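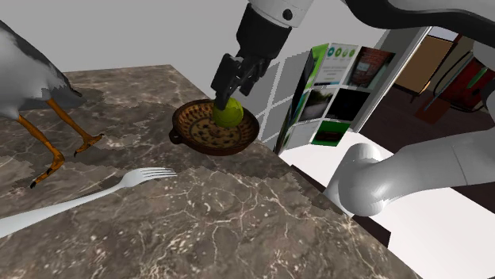
A simulated gripper at a yellow-green ball, over a shallow brown bowl on a kitchen counter.

Can a Robot Clear the Counter Yet?

Last updated: Thursday, November 5, 2020

Search this site Go Advanced search

Arash Karimi has spent most of the past year trying to get a robot arm to tidy a kitchen counter. The kitchen does not exist. It is a computer model, and so are the arm and everything the arm is supposed to pick up. When a bowl falls off the edge in this kitchen, Karimi presses a key and the bowl is back.

"People ask me when they can buy one," he said. "I tell them to keep their dishwasher in good repair."

Karimi works at Triltodine, a small company in Salinas that writes software for robot arms. Its counter-clearing project, called Zileo, began in May of last year. The goal sounds modest. Put a mix of objects on a stone countertop, tell the arm what goes where, and let it work without help.

By this fall the software had been through 3,922 full attempts. It finished 838 of them with every object where it belonged, a little over one in five. Most of the rest got part of the way. An object was set down in the wrong place, or the fingers closed on air, or the arm stopped with the job half done and had no plan for the next move.

Those results come from simulation, where the lighting never changes and no one leans across the counter to grab a coffee. On a real arm, Karimi expects the number to drop before it rises.

The hard part is the variety. A factory robot can do the same lift all day with great accuracy, and has been able to for decades. It knows where the part will be. A kitchen counter is different every time someone walks past it. A ball rolls when it is touched. A fork lies flat on the stone, with very little for two fingers to get under. A shallow dish can be taken by the rim, but if the grip is a little off, it tips and whatever is in it slides out.

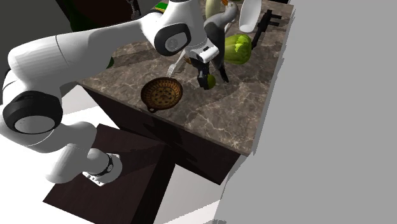
Small round things cause more trouble than their size suggests. The fingers have to come down on both sides at nearly the same moment. If one gets there first, the object moves, and the arm is reaching for a spot where nothing is. People correct for this without thinking. The Zileo software has to look again, work out the new position and start over, and on a crowded counter the second try may bump something that was fine a moment ago.

Then there is the arm itself. While it reaches in, it blocks part of the view. A person would lean to one side. The software has to remember what was there and hope it has stayed put.

Thenmozhi Sastry looks at the question from the other end. She runs operations at Bastura, which packs kitchen goods for mail order and has 300 people on its payroll. Two years ago the company put in a pair of arms to move sealed cartons from a belt to a pallet. They paid for themselves, she said, and she would buy them again.

She has also tried an arm at a packing table, where the items are loose and no two orders match. That trial lasted 50 days. The arm did well on boxed items and poorly on ladles, whisks and anything in a thin plastic bag. A worker had to stand close by to fix its mistakes, and that worker could have packed the orders faster alone.

"I have no complaint about the machine," Sastry said. "It did what the seller said it would do. We had more kinds of stuff than it was ready for."

She would consider another trial if the supplier agreed to run it with her actual stock, bags included. So far none has.

For homes, the cost is a further problem. An arm good enough for careful work costs more than many cars, and it has to be bolted to something. It also has to be safe around children and pets, a matter that the people working on grasping mostly leave for later. The robots that have sold well to households are the ones that stay on the floor and do one thing.

Karimi thinks a useful machine for a fixed spot, such as a cafeteria tray return, could come within a few years. The dishes there are all alike and they arrive one after another. A home kitchen he puts much further out, and he would not give a year.

His next step is to move Zileo onto a real arm and a real slab of stone - same size, same general mess. He has ordered extra bowls.

COMMENTS (4)

pdx_linecook
The tray return idea makes sense. That job has the worst turnover in the building. What about stuck-on food though?

Marlene T.
One in five is better than my teenagers.

R. Oakes
I worked on carton palletizers for 11 years and the article has that part right. Loose goods in bags are awful. Suction didn't fix it for us either.

pdx_linecook
@R. Oakes did you ever try it with the bags in trays first?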